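Looking after the two-arm bench (Garaso cell): cables, fingers, home position

Last changed January 10, 2026. Nighat Sethi, with fixes from Noreen Pirzada

Written fast, after Friday's snag. Replaces the old sheet in the Standar folder, bin that one.

You need: hex keys, the small torque driver, hook-and-loop straps (not zip ties), isopropyl, lint-free cloth, marker pen. Set aside an hour the first time. Less once you know where things are.

Before you touch anything

Stop the running job. Park both arms. Hold the arm with one hand while you cut the motor power, it will drop otherwise. Then power off at the wall, then the key out. Left arm first, then right. Write it in the log with the counter reading (it was 2259 cycles when I did mine).

Cables

Most of our faults are cables. Start at the wrist and work back to the base.

1. Run your fingers along each cable. Feeling for flat spots, nicks, anything stiff.
2. Check the plug at the wrist. Push it home even if it looks home.
3. Move the arm by hand through its full reach, slowly. Watch the big loop. It wants enough slack to follow the wrist all the way out and not so much that it can droop over the fingers.
4. Fold the arm right back in. Same again. If the loop catches on the housing, undo the nearest strap, shift it a bit, redo it.
5. Mark each strap position with the pen so the next person can see if it has crept.

Try it with something tall on the mat as well. A cable that clears a flat bench can still snag on a lid standing open. Noreen uses the pencil box for this, good test, do it with both arms reaching in together.

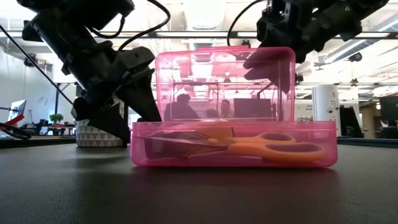 Reach check with both arms in and the pencil box lid up.

Don't pull a strap tight to make it look neat. Neat is how we lost the last wrist lead.

Fingers

Wipe all four with isopropyl, let them dry. Look at the tips side on. A rounded tip won't get under scissors handles and you'll waste a morning blaming the software.

Screws next. Set the driver, go round each pair twice. If one turns more than a touch, take it out, clean the thread, put it back with a spot of threadlock (blue one, not the red).

Close the gripper by hand. Tips should meet square. If they cross, losen both screws on one finger, nudge, tighten, check again.

Home position

Power back on. Key in. Run the Sebastian script, option 2, and stand clear while it goes. Right arm homes first, then the left.

When it asks for the offset, type in what's on the label at the base. Left is 592. Right is 14. Don't swap them!! Arms look identical and the script won't complain.

Then put the usual things back out on the mat and jog both grippers in towards the middle at slow speed. Hand on the stop button the whole time.

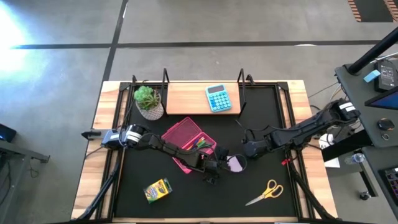 If they come in without either one juddering, go up to half speed and do it again. Juddering on one side only, back to step 3 for that arm. Both sides, check the supply plugs under the bench before you start pulling covers off.

Last job is a full run of the Mindia test job. Watch it to the end. Don't go for a tea.

When to do it

Cables every Monday. Fingers whenever they look mucky. Home position after any knock, any screw, any cable swap. Full strip of the wrist joints is due in February, seperate page for that, ask Noreen where it's got to.

Spare wrist leads are in the second drawer. Take the last one, order more.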